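Breakfast Station Attendant (part-time, mornings)
Vernadel Guest House

Position type: Part-time, permanent
Reports to: House Manager
Hours: Early mornings, including every Saturday
Openings: 2

Vernadel is a small residential guest house offering short and extended stays to visiting families, students and working travelers. Breakfast is self-service and is prepared, stocked and cleared by a team of attendants. We are seeking two reliable people to join that team beginning in May.

About the role

The attendant is responsible for the coffee and toast counter, the low table where cereal is set out, and the floor and surfaces nearby. The work is practical and quiet. Much of it consists of returning things to their proper places, wiping marble and wood surfaces with the correct cloth, and making sure that a guest arriving at any point in the morning finds the counter ready for use. Families with young children stay with us throughout the year, and toys are a regular part of the morning tidying.

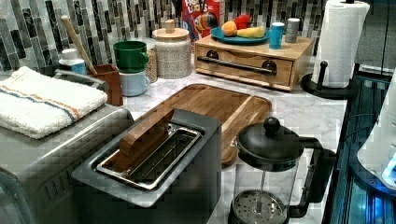
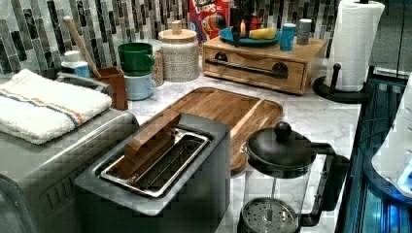
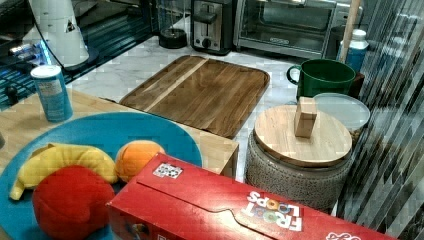 Attendants who have held this position tend to speak first about the pace of it. Tsz-kin Fang writes that the counter looks like very little work until the first family comes down, and that the real skill lies in putting each item back while people are still reaching for it – politely, and without making anyone feel hurried.

Principal duties

Set out coffee presses, toasters, boards and plates before guests come down.
Check toaster slots and crumb trays each morning before the appliances are switched on.
Wash, dry and reassemble coffee presses, including the plunger filter.
Wipe cutting boards by hand. Boards are not to be put in the dishwasher.
Fold and replace towels.
Close and replace open cereal boxes, and report low stock to the House Manager.
Collect toys and return them to the family shelf.

Requirements

Applicants must be able to stand for most of a shift and to lift up to 30 pounds. Previous work in a kitchen, cafeteria or hotel is welcome but not required. A food handler card must be obtained before the first shift – the house will pay the fee. Good spoken English is needed, and a second language is an advantage.

How to apply

Please send a short letter and the names of two references to the House Manager, Vernadel Guest House, 256 Udorton Road. Letters may also be left at the front desk. Selected applicants will be invited to a paid trial morning.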